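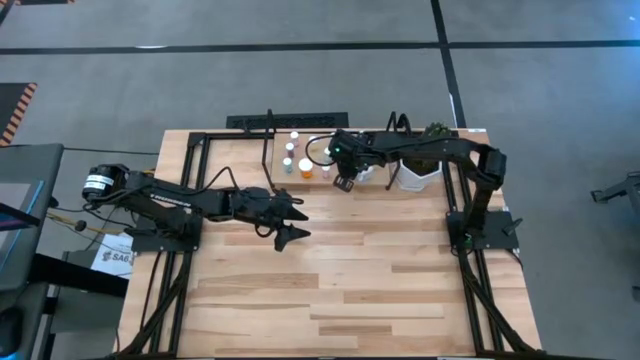

Griltel Introduces Household Tray Program for Daily Bottles and Containers

JORKTON, March 22, 2019 – Griltel, a maker of small wooden goods for the home, announced today the start of its Household Tray Program. The program gives families in Jorkton and Aden a light wooden tray and a short printed guide for keeping the small bottles of daily life together in one place.

Many homes keep such bottles in different rooms. Vitamins stay in the kitchen, lotion is in the bathroom, and a prescription is often found in a coat or a bag. The company heard this many times from customers who visited its shop on Yang Street, and it started to work on the tray last December.

"My mother had her pills in three drawers and she was always asking me which one," said Shu-fen Siu, product manager of Griltel. "We wished to make something which stays on the table and which she is not ashamed to show when guests are coming."

The tray has a low edge, so that a short bottle can be taken with two fingers. It is sized for a group of six small bottles with free space left between them. The guide recommends to put the taller bottles at the back and the ones used every day in front. It also recommends caps of different colors where the family can choose them, for example pink or white, as the color is recognized faster than the label.

Prescription medicine must stay in its original container with the label on it. The guide repeats this point on each page. Families with small children are asked to keep the tray on a high shelf and to bring it to the table only for the time of use.

Griltel will make 4,000 trays in the first year. The first 1,000 will be given without cost to older residents of Jorkton, and the remaining trays will be sold in the Yang Street shop and by mail. Each tray is finished with plain oil and can be cleaned with a damp cloth. It should not be put in the dishwasher.

"I was asked if we will add a cover or small doors," said Brigitta Haslinger, who designed the tray. "For the moment we will not. A cover is one more thing to open in the morning."

Free evening classes about arranging a kitchen table or a bathroom shelf will be held in Aden by Yao-tsung Tseng. Each class has eight places. Participants are invited to bring their own empty bottles for practice.

Registration for the classes and requests for a free tray are accepted at the Yang Street shop during opening hours.

Press contact: Siu-ming Lo, Griltel, Jorkton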